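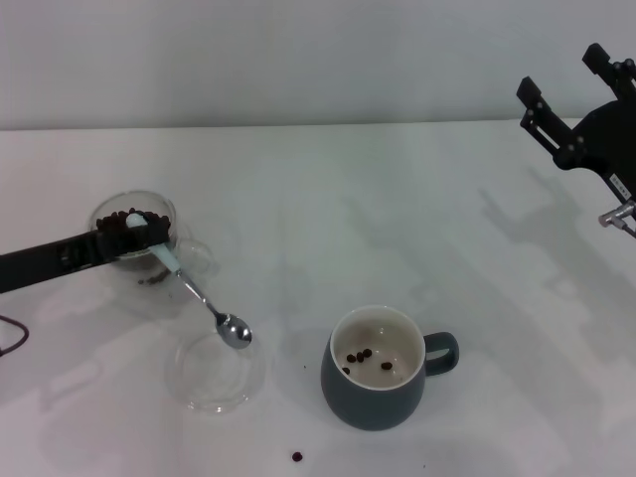
Station 2, bean transfer: left gripper with the spoon at the jar, glass lid on the table, one bean below the mug.

Alten cell, safety check after the left arm fault
March 19, 2021
Checked by Elsa Dalen, with Edvin Hedlund on the controls

Emergency stop, both arms: OK. Edvin pressed it twice for me, bless him, and both arms held still each time.

Left gripper, grip force: FAIL. This is the one that brought us here. The fingers let go of the spoon mid-transfer during the morning run, and the log shows the force sagging after around 60 cycles. Please keep it at half speed until Linnea Midtbø has had the fingers off and looked at the pads.

Right gripper, parked position: OK.

Cables: COMMENT. I would dearly love to see the loop by the left arm clipped down before anyone runs a full shift.

Glassware: COMMENT. No chips found, but do move the lid farther from the arm's path, as we talked about last time.

Loose beans on table: COMMENT. Sweep before restart, please, even for a single one.

Service counter: 3,000 cycles, service due. Frøydis Strömberg has the parts on order.

Released for full speed: NO. Recheck in 9 days.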